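Small kitchens, shared circuits: a conversation about load

The building office at Ahonen, the property firm that runs most of the older rental stock in Uverport, keeps its electrical drawings in flat steel drawers. The engineer responsible for them agreed to talk on condition that the conversation stay on wiring and off rents. Ahonen manages more than 30 buildings in the city. Most were wired when a kitchen was expected to hold a refrigerator, a range and possibly a toaster.

"The drawings are correct for the day they were made," the engineer said. "A kitchen circuit from that period was sized for occasional use. You ran the toaster, the toaster stopped. What we have now is several heating appliances in use at dinner time, and some of them stay on for an hour."

The firm began logging load at the panel in July, starting with a single building on the harbor side. Clamp meters were fitted to each kitchen branch and left in place. Readings were taken at short intervals and sent to a logger in the basement. The engineer described the setup as ordinary and the results as mostly expected.

"The peak is in the early evening. Everyone knew that. What we didn't have was the shape of it. On some branches the current climbs, sits flat for a long time and then falls in steps. On others it is a row of spikes. Those are different problems, and the breaker sees them differently."

A standard thermal-magnetic breaker has two ways of tripping. The magnetic part responds to a large, sudden current such as a short circuit. The thermal part is a strip of two bonded metals that bends as it warms. A modest overload may be carried for many minutes before the strip bends far enough to release the latch.
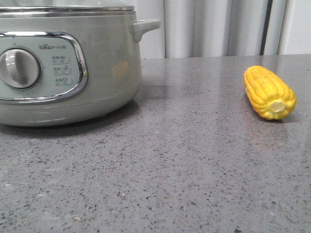

"Tenants report that the breaker trips at random," the engineer said. "It is not random. It has been warming up since they started cooking. The thing they switched on last gets the blame, and often it is something small, a lamp or a phone charger. The heat was already in the strip."

Asked whether the breakers themselves were at fault, the engineer said that a few were. In the harbor-side building, 6 were replaced after bench tests showed them releasing below their rating. Age was one factor. Position was another. A breaker mounted between two heavily loaded neighbors runs warmer than one at the end of a row, and it trips sooner for the same current.

"We moved the kitchen breakers apart in the panel. That costs an afternoon. It does nothing for the wire, but it removes one source of early trips, and you get cleaner data afterward."

The wire is the larger subject. Much of the original cable in these buildings is still sound where it runs through open cavities. The trouble is at the ends. Outlets were often chained, each one feeding the next through its own terminals, so that the first outlet in the line carries the current for all of them. A loose screw there affects every outlet downstream.

"I would look at the first outlet before anything else," the engineer said. "Take the cover off with the power isolated and look at the insulation near the terminals. If it has gone brown or stiff, there has been heat. The connection has some resistance, the resistance makes heat, the heat loosens the connection further. It can go on like that for years without tripping anything, as the current is perfectly normal."

The repair is to cut back to clean conductor, replace the outlet and join the cables separately, with a short lead running to the device. The current for the rest of the chain then bypasses the outlet terminals. Ahonen's electricians now do this as a matter of course whenever a kitchen outlet is opened.
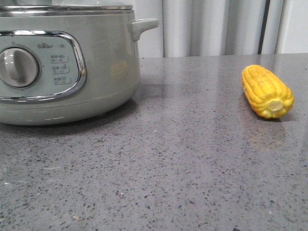 The second part of the program concerns what the firm calls diversity. In load calculations, a diversity factor accounts for the fact that appliances are rarely all in use together. A designer adds up the nameplate ratings and then reduces the total by an agreed amount. The engineer has doubts about how well the older factors hold.

"A diversity factor is a statement about habits, and habits move. If a household has a full-size range, the range has its own circuit and the countertop outlets don't see much. Take the range out, which has happened in a lot of studio units, and the cooking moves to the countertop. The nameplate total may go down. The load on that one branch goes up."

In units without a range, the log showed the countertop branch carrying nearly all of the cooking. Heating appliances with a thermostat draw their rated current while the element is on and almost nothing while it is off. Two of them on one branch will sometimes overlap and sometimes not, depending on how their cycles line up.

"Averages are no use to you there," the engineer said. "The average looks comfortable. Then both elements come on together for a few minutes, and again later. You want the overlap, how long and how often. We ended up plotting that by itself -- the minutes per evening above the breaker rating. It is a dull plot but it sorts the units for you."

The plotting is done in Flarneo, a logging package that the engineer called adequate. Its export function drops the time zone, and the first set of files had to be corrected by hand. A later version is said to fix this. The office has not installed it.
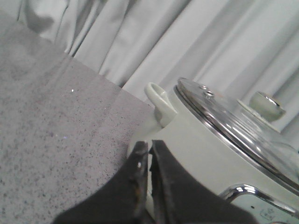

From the sorted list, the firm picked the units to be given an additional kitchen circuit. The work requires a free position in the panel and a route for the cable. Panel space was available in most cases. The route was harder. In the harbor-side building the kitchens back onto a masonry wall, and the only continuous path is a riser shared with the water pipes, where clearance is limited.

"We used surface conduit in 5 units," the engineer said. "Some tenants dislike how it looks. I understand that. The alternative was to open a tiled wall, and then you are doing a kitchen renovation, with all the scheduling that implies. Conduit can be inspected. I prefer being able to see it."

The countertop outlets were then split between the old circuit and the new one, alternating along the wall, with each faceplate marked to show which circuit feeds it. Marking turned out to need more thought than the wiring. The first labels used the breaker numbers from the panel, and these meant nothing to the people cooking. The current labels are a plain A and B, with a card inside the cabinet door advising that heating appliances be divided between the two.

Power strips remain a concern. A strip extends a single outlet, so everything on it shares one set of contacts as well as one circuit. The engineer would like to see no heating appliance on any strip, and acknowledges that in a unit with few outlets this is hard to enforce.

"You can write it in the lease. It is in the lease. If the outlets are in the wrong place, people will buy a strip. So we add outlets. That is cheaper than arguing, and the fault rate is lower." 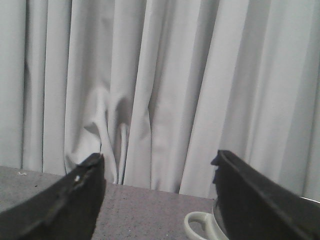
Tabletop and curtain, Uverport.

Work on the next building, at Brurkunora on the inland side, is due to start once the meters have been moved across. The wiring there is newer, though the panels are smaller and several have no free positions. Some will need a subpanel. The engineer intends to log for longer this time, through the cold months, when portable heaters come out and the bedroom circuits begin to resemble the kitchen ones.

Asked what a tenant or small landlord could usefully do without meters, the engineer suggested a hand check. After a long session of cooking, unplug the appliance and feel the plug and the faceplate.

"Slightly warm is normal. If it is uncomfortable to hold, stop using that outlet and have it opened up by an electrician. Do the same if there is a smell, or if the plug slides out with no effort. Worn contacts don't grip, and a contact that doesn't grip will heat."

The office expects to send the harbor-side figures to the city's inspection department when the overlap plots have been redone with corrected time stamps. A shorter version will be posted in the lobby of each building, beside the panel schedule.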